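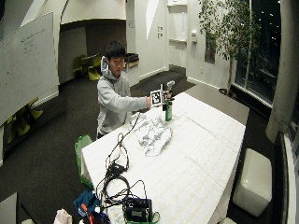 I said in September that I would write down how we spent the money on the hand rigs, mostly so I don't have to explain it again in email. The short version is that the rig itself was the easy part of the budget. The rest took far more of my time.

We started with a plan for one robot arm and one operator. Nikola Kołodziej did the first spreadsheet and it had an arm on line one, a gripper on line two, and almost nothing after that. When we asked for quotes, the arm alone would have used up the year. So we turned the plan over and put the collecting of hand demonstrations first, with the arm to follow when there was something to train it on. Witold Olszewski wasn't keen, and he still thinks we should have leased one. He may be right. The lease from Buddale had a minimum term of 42 months, and I didn't want to sign for that on a project with funding for much less.

What we bought in the end was 3 hand kits from Rultano, with the marker blocks, straps and cables included. Two are in use and the third is for spares. I would do the same again. Straps wear out, connectors get pulled, and a kit on the shelf costs less than an evening when you can't record.

Things that were missing from the first spreadsheet:

Cables and a spare power supply
Reprinting the marker blocks
Storage for the recordings, and a second copy of them
Tablecloths, cloths, bottles and other household bits
Room hire in the evenings
Paying people for their time

The last two came to more than the kits. I had them down as "sundries", and Aniela Mazurek, who checks our figures, sent that back with a question mark next to it. Fair enough. They now have their own lines.

The household bits are cheap but they need a line as well. We get ours from the shop downstairs and keep the receipts in an envelope. A spray bottle is a good object to have because people hold it in so many ways, and a plain cloth is harder for a machine than most of the expensive things we thought of buying. 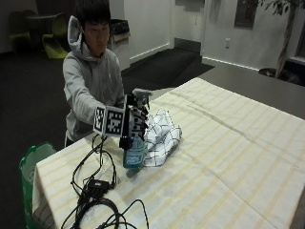 Spray bottle and checked cloth, with the marker blocks on the right hand.

Cabling is where I'd spend more next time. The kits are wired, and the leads take up a fair part of the table. Vesent sell a wireless version and we asked for a price, but it needed its own charging dock and a support contract, and the total was well over what we had. Dariusz Duda suggested longer leads and a few clips instead. I've put clips in the next order — they cost next to nothing.

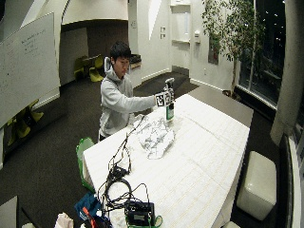

Should you buy the arm or the hand kits first?
Buy the hand kits first if you don't yet know which tasks you want the arm to do, and keep the arm money in a separate line so it isn't spent on other things.

We have two quotes for the arm now, one from Cieślak and one from Buddale again, this time for a straight purchase. Cieślak are dearer but they include delivery and a day of setting up. Imad Khoury is going through the small print on both. I'll post the figures once we've placed the order.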